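Ticket 111 - microwave, upstairs table - buzzing / turntable stops / timer
Opened by: Sobia Kakakhel
Assigned: Bello Nwankwo
Site: Narnbridge, upper level
Priority: low (Ngozi says medium)
Status: waiting on part

Sobia, 8:40 am
Microwave upstairs is making a buzz again. Plate turns for a bit then stops, food comes out hot one side and cold the other. Also the timer sticks just before zero and you have to nudge it. Same thing as August I think, but that ticket got closed with no notes. Can someone look before lunch.

Bello, 9:15 am
Looking now. Ran a mug of water, 2 min. Buzz starts when plate stops. Unplugged it, plate out, roller ring out, washed both. Crumbs under the ring, lots. Wiped the floor of the oven, dried it, put back.
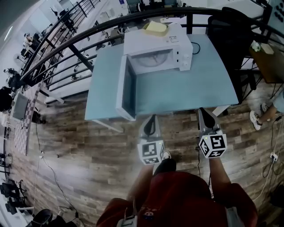

Bello, 9:50 am
Roller ring was in upside down, prob since the last clean. Wheels go DOWN please. Second run better but still a faint buzz near the end. Left it with the door wide open to air out, plate back in, light on inside. Yellow tray is on top, please dont stack anything else up there, it blocks air and it rattles, which could be half of your buzz. Door swings out past the front of the table so mind your hip going by. Timer not looked at yet.

Folasade Ogunleye, 10:05 am
Is it safe to use or not? People asking. I have soup.

Bello, 10:10 am
Fine for soup. Keep it short, stir halfway. Dont run it empty.

Finn Tiedemann, 10:30 am
Had a look at the timer while Bello was on the phone. Lower knob is loose on its shaft. Pulls straight off, no screw. Plastic inside is worn so it slips the last little bit and never quite gets to zero. Pushed it back on with a strip of tape round the shaft, holds for now. Turn it past the mark and back again for short times.

Ngozi Haruna, 11:20 am
Tested with tape on. Set 30, let it go right down with a big bowl of water in. Bell rang on its own. Plate kept turning all the way. Buzz: yes, slight, last few minutes. Door shuts ok but feels a bit stiff, can the hinge side be checked too?
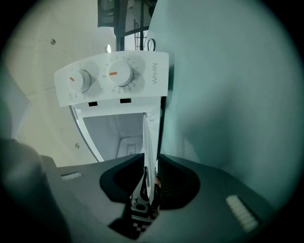

Bello, 11:45 am
Hinge checked, nothing bent, no play in it. Stiff bit was dried sauce along the bottom edge. Warm water and a soft cloth, no scraper. Latch clicks now. Moved the whole thing a hand's width off the table edge at the back so the cord isnt pinched behind it.

Knob: asked Okeke for a replacement, they want the shaft size, Finn can you measure. Watent does a generic one, cheaper, but min order is silly. Forninlow quoted 3,000 for a new unit plus fitting?? For a countertop thing. No.

Finn, 12:10 pm
Measured, sent to Okeke. D-shaped shaft, flat side facing up at zero.

Folasade, 12:40 pm
Soup hot all the way through. Thanks

Bello, 12:55 pm
Leaving open till the knob comes. If the tape goes, spare roll is in the drawer with the fuses. Any smell or spark, unplug and add a note on here, not by text. Will recheck buzz once the new knob is on.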